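Walking Gromville: your questions

I've been leading the free Gromville walks for 4 years now, and the same questions land in my inbox every time I post a new route. So I finally put the answers in one place. If yours is missing, write to me and I'll add it.

Who are you, anyway?

I'm Dineo. I moved over from Drutcombe for a job, didn't know a soul, and started walking after work so I wouldn't sit in the apartment all evening. My brother Kagiso came along, then two people from his office, and by September we had a group. These days Lungile Engelbrecht leads the early walks and I take the evening ones.

Do I have to sign up?

Nope, just show up. The start point goes out by email the night before. If you're bringing more than four people, let me know first - we cross some busy roads and I like to have a second leader along.

How far do you go?

The short loop takes an hour at an easy pace. The long one goes out past the Nouri bakery and back by the canal, and that's closer to two and a half hours with the coffee stop (we always do the coffee stop). There's one real hill. You'll complain, everybody complains, and then there's a bench at the top.

I'm slow. Will I hold everyone up?

Please come! Somebody always walks at the back, usually Sipho, and he's in no hurry at all. We wait at every big crossing. If you want to peel off early, tell whoever's nearest so we don't stand around looking for you.

Can I bring my dog?

Yes, on a leash, and bring your own bags. On the canal stretch the path gets narrow and there are bikes, so keep it short there. Cats have been asked about twice. I guess so?

What about strollers and wheelchairs?

The short loop is step-free the whole way. I walked it with Khanyisile Maluleke and her chair before I put that in writing, and we changed two of the crossings after she'd tried them. The long route has a footbridge with 22 steps and no ramp, so that one's out for now. For a gentle start, pick one of the walks that begins on a plaza, where you've got wide, paved ground and plenty of room to turn. A row of short concrete bollards is a handy thing to meet at, too, and much easier to explain over the phone than "by the trees."
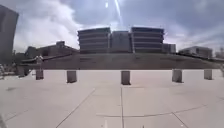

What if it rains?

We walk in rain. We don't walk in lightning or on ice, and if I call it off you'll get an email at least two hours ahead. Check your spam folder, because half the "nobody told me" messages I get end up being that.

What shoes should I wear?

Whatever you already walk in. I wore out a pair of cheap sneakers in my first year and they were fine until the day they weren't. Skip anything brand new on the long route.

Is it really free?

Yep. Coffee's on you, though.

Can I get the route maps?

Sure, they're on the Maps page, and I update them when a path closes. The Drutcombe one is still a draft - the bit behind the station needs another look before I'd send anybody down it.

Last updated 5 Feb 2025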